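Porkomness chapel gets its bell tower back, and it's taller than before

I've been following the chapel rebuild in Porkomness since February, mostly because I can see the scaffolding from my kitchen and I'm nosy. Well, the top section of the new bell tower went on this morning, a little after nine, and I walked down in my slippers to watch!

The tower now stands 114 feet high, cross included. The old one was a good bit shorter and had been leaning toward the parking lot for as long as I've lived in town. They took it down after a piece of the cornice landed on the front steps, and the congregation has been meeting in the grange hall ever since, with folding chairs and a keyboard that has one dead key.

Noreen Egan drew up the plans. She told me the height had more to do with sound than with showing off. There are houses up on the ridge now that weren't there when the first tower was built, and people living in them kept saying they never heard the bells. So up it went. The outside is brick to the belfry and copper above that, and the copper is so shiny right now that I had to squint (she says it'll dull down in a couple of years and go green long after that).

Inside there's a stairway of 43 steps to the ringing room, and then a ladder. No elevator. I asked about one and Darragh Kavanagh, the site foreman, just laughed at me. 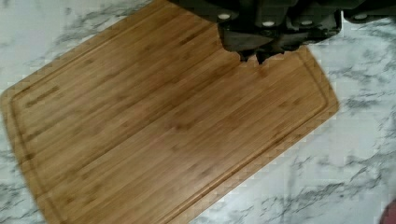

When can people go inside?

The chapel itself opens for worship as soon as the county signs off on the wiring, and the tower stairs will stay closed to visitors until the handrails are in.

Two of the bells are the old ones. They went off to the Vurkby foundry to be cleaned and retuned, and a third, brand new, was cast there to go with them. Dagmar Vrabec from the foundry rode along in the truck when they came back – she wasn't going to let them out of her sight, she said, not on those roads. The new bell has the names of the founding families around the rim. I found my neighbor's great-grandmother on there, spelled wrong, but spelled the way she spelled it herself, so I guess that counts.

Pastor Orla Foley said a short prayer before the crane started up. It was windy enough that most of us at the back missed it, and she ended up saying it again, louder, which got a round of applause. Then the crane took the copper cap up very slowly and the whole street went quiet. It took 40 minutes from the time it left the ground until the crew waved down that it was bolted in place. I didn't sit down once and my feet are still sore.

The bells haven't been rung yet. The frame needs a final inspection first, and the ringers have to practice, seeing as most of them haven't pulled a rope since the old tower closed. They've been rehearsing with handbells at the grange hall, and anybody who wants to learn can stop in after the evening service and ask for Gobnait Ó Dálaigh.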